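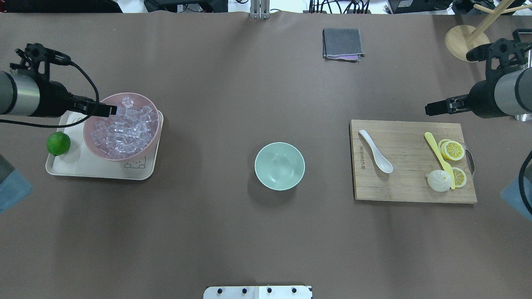

Left gripper drops out when reaching over the bowl

Status: open, workaround in place
Opened: 13/08/2021
Reported by: Remo Ruggiero
Bench: Ploneo, two-arm table

Symptom
The left gripper stops responding when the arm reaches in over the pink bowl. The arm itself holds position. The right side runs the same program mirrored and does not fault. Log shows "no reply, ID 8" and then retries until timeout at 700 ms.

Frequency
5 dropouts in 23 runs. All of them came at full reach, before the fingers closed on a cube.

Checked
Supply voltage at the gripper connector: steady through a dropout.
Firmware: same version left and right.
Swapped grippers between arms. Fault stayed on the left.
Swapped controller ports. Fault stayed on the left.
Took the ice cubes out of the bowl and ran it empty. No change, so load is ruled out.
Moved the tray and bowl closer to the left arm. No dropouts, but the lime then gets pushed by the fingers on approach.

Finding
Cable. The black lead loops back from the bracket, and at full reach the slack is used up and the connector takes the pull. Wiggling it by hand at the bracket reproduces the timeout every time. The crimp on the data pin is the likely cause. It was redone in July with the old Pallent tool.

Workaround
Keep the bowl on the near half of the tray. Cap reach in the config. Leave the mint bowl and the cutting board where they are, as the right arm positions were taught to them.

To do
Recrimp the data pin.
Make a longer lead and tie it to the bracket ahead of the connector.
Repeat the 23 runs at full reach before closing.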